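Clokside Pantry Shelf Notes

README for the small-space pantry collection

Welcome! Clokside is a collection of notes and photos on keeping jars, bottles and dry goods in order when all you have is a tabletop, a shelf and a bit of wall. It started as a folder shared between two kitchens in Ustthorpe and it has grown a lot since then. If you like a row of matching lids as much as I do, you are going to have a good time in here.

What's inside

The current release has 1,326 photos and 185 written notes. The photos are sorted by setup, and each setup has its own folder with a short text file next to it. Some of those text files are one line long. Others go on for pages (sorry, the spice folder got away from me).

notes/ - the written notes, plain text
setups/ - photos, one folder per setup
labels/ - label wording and print sizes
lists/ - shopping and refill lists

Fields in the notes

setup: short name, lowercase, no spaces
container: jar, bottle, basket, bag, tin or other
lid: color and type if known, blank if not
zone: table, basket, shelf or wall
contents: what the label says, or "unknown"
comment: anything you like!

Please leave contents as "unknown" when the label can't be read. Guessing from color has gone badly before - dried mint and oregano were swapped through most of the Saithong folder, and it took me a whole Wednesday evening to put right.

How the zones work

Table is for whatever you reach for while cooking. Basket is for things that travel together, so you can lift the whole lot out and wipe underneath. Shelf is for tall things and one-offs, plus any plants that have earned a spot. Wall covers hooks, rails and hanging baskets. A container only gets one zone, the one it's in when the photo is taken.

Jars standing in front of a basket count as table, even when they match the ones in it. I went back and forth on this for ages, and the notes written before January may still say basket.

Sample setup: jar basket with tiered shelf

I love this one. Six white-lidded jars sit in two rows of three in a slotted white plastic basket, with two more standing in front on the black marble-patterned top. The tiered shelf behind gives the bottle and the odd containers somewhere to go, there's a little pink succulent up there too, and the corgi wallpaper makes me want to redo my whole kitchen. The lid print is too small to copy out, so contents is "unknown" for all eight.
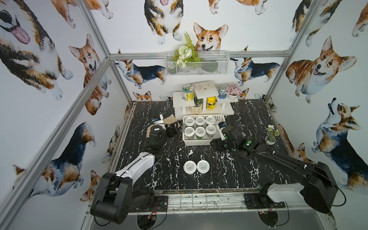
Known gaps

Fridge and freezer setups are barely covered. The Clarkex label template cuts off long names at the right margin, so check your print preview first. There are also 3 setups with photos and no notes at all.

Adding your own

New setups are very welcome, the messier the better! Make a folder under setups/, add your photos and write at least one note using the fields listed earlier. Daylight helps a lot with reading labels. Keep file names short and skip the accents, as the index script still trips over them.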